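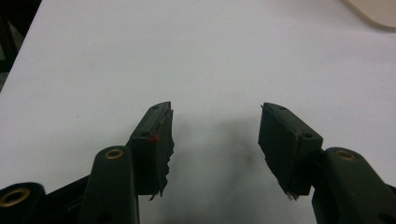
May 23, 2023
By Lakmal Matubbar

The maximum bet at Drirkimwood used to be whatever the bookmaker in front of you would stand. You walked up, asked for a price about a horse or a dog, and he said yes or he said half of it. Either way you knew where you were before you put your hand in your pocket.

I have been betting for most of my adult life, mainly on lower league football and a bit on the summer racing. I am not a professional and I don't claim to beat the game. Last season I finished £88 up on football, which for the hours I put in is a poor wage. Even so, two of my online accounts were cut down to pennies by the spring. One firm will now let me have £1.40 on a Zandel home win. The same firm emails me twice a week offering free spins.

I think this is wrong, and I think the rules should change. Any firm that advertises a price should have to lay it to any customer to lose a fixed sum. My figure would be £800 on football and racing from the morning of the event. It could be lower for minor leagues, where prices are softer and team news gets out early. I would accept that. What I can't accept is a price in large print that is only there for people who are expected to lose.

The usual reply is that a bookmaker is a private business and can refuse whoever it likes. That is true in law as far as I understand it, and a pub can refuse me too. But a pub doesn't serve me for three years, look at how much I drank, and then offer me a thimble of beer at the advertised price of a pint.

The second reply is better. Firms say that if they had to lay every price they would offer fewer markets and worse odds. Some of that would happen. I could live without a price on the number of throw-ins in the Skunley match. The odds on the result might shorten a little, and casual punters would pay for that. Against it, the prices left would be real ones, and you could compare one firm with another and mean it.

I would also like limits to be shown before a bet is typed in. At the moment you fill in your stake, press the button, wait, and get told you can have a fraction of it. By then the price has often moved. When Halliday drifted to 11/4 for the cup tie earlier in May, I asked for £60, was given £3, and watched the price go to 9/4 within a few minutes. They had used my bet as information and hadn't paid for it.

Exchanges are the answer people give on the forums. They work well for big matches, where you can get £3000 matched without moving anything. Try it at the level I follow, two days before kick-off, and there may be £15 sitting there at a silly price.

A minimum bet rule won't make anyone rich and it won't stop people losing money they can't spare, which needs its own rules. I'd start it with racing, see how the firms cope over a year, and bring football in the season after.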